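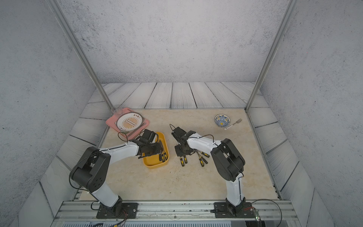

Listis Handbook of Building and Furnishing
Entry by Tomás Quintela. Revised by Christos Balaskas. Last revised: August

Imitation stone and wood finishes

Imitation stone and wood finishes are surface treatments that give one material the look of another, usually marble, granite, slate or a figured timber. They are applied to walls, floors, furniture, doors, worktops and fittings. The group covers hand-painted work (marbling and graining), cast and polished plasters (scagliola), and printed or moulded sheet goods. The term "faux finish" is used in the trade mainly for the painted types.

Contents
1 Terms
2 History
3 Painted finishes
4 Scagliola
5 Printed finishes
6 Pattern repeat
7 Surface texture
8 Combined use
9 Identification
10 Care and repair
11 See also

Terms

Figure is the visible pattern of a material as a whole. In timber it is produced by growth rings, rays, knots and the direction of the cut. In marble it is produced by veins, clouding and broken fragments held in a finer ground.

Ground, or ground coat, is the plain base colour over which a pattern is laid. In printed goods the word is used for the lightest tone of the print, whether this is supplied by ink or by the colour of the paper.

Vein is a narrow line of contrasting colour in stone. A vein that fades out at both ends is called a blind vein by painters.

Repeat is the distance after which a printed pattern begins again. It is measured along the direction of the print unless stated otherwise.

History

Painted imitation of stone is known from antiquity. Wall painting in the Roman world included panels coloured to resemble slabs of cut marble, and earlier plaster work in the eastern Mediterranean had used relief and colour to suggest coursed blocks. The practice continued in churches and large houses through the Middle Ages, often in simplified form, with lines in red or brown drawn over limewash to represent joints in masonry.

Scagliola was developed in Italy and southern Germany and was in wide use by the seventeenth century for altars, columns and table tops. It remained in use in Britain through the eighteenth and nineteenth centuries, chiefly for columns in public rooms, where the weight and price of solid marble were a difficulty.

Graining became a common house-painting skill in Britain during the nineteenth century. Softwood doors were grained to resemble oak, walnut or mahogany, and slate fireplaces were enamelled and marbled. Manuals of the period give separate instructions for each timber and stone.

Printed imitations on oilcloth, paper and linoleum appeared during the same century. In the twentieth century, decorative laminates and printed vinyl took over most of the market. Inkjet printing on ceramic tile and on paper has since removed much of the cost of cutting cylinders for short runs.

Painted finishes

Graining is carried out in two stages. A ground coat is applied, rubbed down and left to harden. A semi-transparent coloured layer, called scumble or graining colour, is then brushed over it and worked while still soft. The main tools are:

Steel or rubber combs, for straight grain and the pores of oak
The flogger, a long-haired brush struck lightly against the surface to break up the colour into short flecks
The mottler, for cross-lights in mahogany and satinwood
The softener, a broad brush of badger or hog hair, drawn across the finished work to blur hard edges
The veining horn or a cloth over the thumb, for wiping out rays

A heart grain is set out first, normally in the middle of a panel, with plain grain on either side. On a framed door the stiles are grained vertically and the rails horizontally, and the joint between them is kept sharp. Work that ignores the joint looks wrong at a distance even when the grain itself is good.

Marbling follows a similar order, but most of the pattern is added with small brushes, feathers and sponges. Veins are laid at a slant across the panel and softened on one side. Grounds for white and cream marbles are usually oil-based eggshell tinted with a little raw umber. Too many veins, and veins that cross at right angles, are the usual faults in beginners' work.

Both types are protected with varnish. Older varnishes yellow with age, and a marbled surface that now looks beige may have been painted as a cold white.

Scagliola

Scagliola is made from gypsum plaster, animal glue and pigment. Batches of coloured mix are kneaded to a dough, cut or torn, and pressed together so that the colours meet along irregular lines. Veins are formed by coating the lumps in a thin contrasting slip, or by drawing threads soaked in pigment through the mass and pulling them out. The slab or column casing is then scraped, filled and rubbed with stones of increasing fineness, and finished with oil or wax.

The colour runs through the depth of the material, so worn surfaces can be rubbed back. Scagliola is damaged by standing water and is unsuitable outdoors.

The side altars at Dernance are a late case of the work. Each has four columns in a red and grey mix, made by the Torres workshop, with shafts 168 cm high on solid stone bases. The workshop's recipe book lists 501 mixes, many of them differing only in the proportion of one pigment. A number of the recipes give no quantity of glue, and this appears to have been judged by hand.

Printed finishes

In a printed finish the pattern is held in a thin layer, most often paper or plastic film, which is bonded to a board or backing and covered by a clear wearing layer. The original for the print may be a scanned slab, a scanned veneer or a drawing. Scans are always retouched. Strong knots, cracks and isolated dark marks are taken out or reduced, as the eye finds them quickly when they recur.

Rotogravure printing uses engraved cylinders, one for each colour, commonly three or four. Inks are mixed to the job, and one set of cylinders may serve for many colourways. A pale oak, a grey oak and a dark brown oak in the same catalogue are often the same print.

The Sunus range of decorative papers shows the usual arrangement. It was offered as a set of stone prints and a set of timber prints, with the stones supplied in cream, grey and black grounds and the timbers in seven colours each.

Pattern repeat

With gravure, the repeat in the running direction is fixed by the circumference of the cylinder. A cylinder of 680 mm circumference gives a repeat of 680 mm, and nothing in later processing changes this apart from slight stretching of the paper when wetted with resin. Digital printing has no fixed repeat. In practice a file of limited length is used, and the sheet repeats when the file ends.

Timber prints tolerate a short repeat better than stone prints. The boards of a floor or a wall lining are cut and shuffled, and the joints interrupt the figure. A worktop or table top is seen in one piece, and a repeated vein can be picked out easily. For this reason stone designs for large tops are drawn with faint, open veining and small scattered specks, or are printed at a longer repeat. A repeat of 1010 mm is adequate for most domestic tops if the pattern has no single strong feature.

Surface texture

Sheet goods may be pressed against a textured plate or release paper to give a matt, pored, brushed or stone-like surface. Where the texture follows the printed grain the finish is described as embossed in register. Registered texture is dearer to make, because plate and print must be kept in line as the paper moves and swells. Unregistered texture is general on cheaper boards. It may be noticed under low side light, when the pores cross the printed figure.

Gloss level affects the result as much as pattern. Stone designs are accepted at high gloss, being associated with polished slabs. Timber designs at high gloss are read as varnished furniture and are little used for floors.

Combined use

Stone and timber patterns are often used in the same space, with stone on the horizontal working surface and timber on the surrounds. The illustration at the head of this entry has a cream marble-patterned tabletop with grey-white wood-grain planks around it and mottled grey wall surfaces above. Combinations of this kind are easiest to balance when the tones are close and only one of the patterns is strongly figured.

The direction of boards is normally settled before the pattern is chosen. Vertical boards give a short, regular joint line along the top of a worktop. Diagonal boards need more cutting and produce more waste at the corners.

Identification

The following points are used to tell an imitation from the material it represents.

Temperature. Stone feels cold to the hand. Scagliola feels less cold, and painted wood feels close to room temperature.
Edges. Veins in solid stone continue over an edge. In printed sheet the pattern stops at the edge or is wrapped round it without a change of direction.
End grain. Solid timber has end grain at cut ends. Veneer and print do not.
Recurrence. Two identical marks at a fixed spacing indicate a print.
Sound. A hollow column casing rings when tapped with a knuckle.

None of these is certain if used alone. Thin stone veneers on lightweight backing can fail the tests for temperature and sound.

Care and repair

Painted finishes are washed with a barely damp cloth. Solvents should be kept off them until the varnish has been tested in a hidden place. Losses are filled, toned with the ground colour and glazed to match, and fresh varnish is applied over the whole panel to even out the gloss.

Scagliola is dusted and waxed sparingly. Cracks are filled with coloured plaster and glue of the original type where possible, as resin fillers take a different polish.

Printed sheets cannot be rubbed back. Once the wearing layer is broken, the print is exposed and a patch will remain visible. Small chips are filled with coloured wax or hard filler. Swollen board edges are replaced.

See also

Enamelled slate
Limewash
Linoleum
Veneer
Wallpaper, marbled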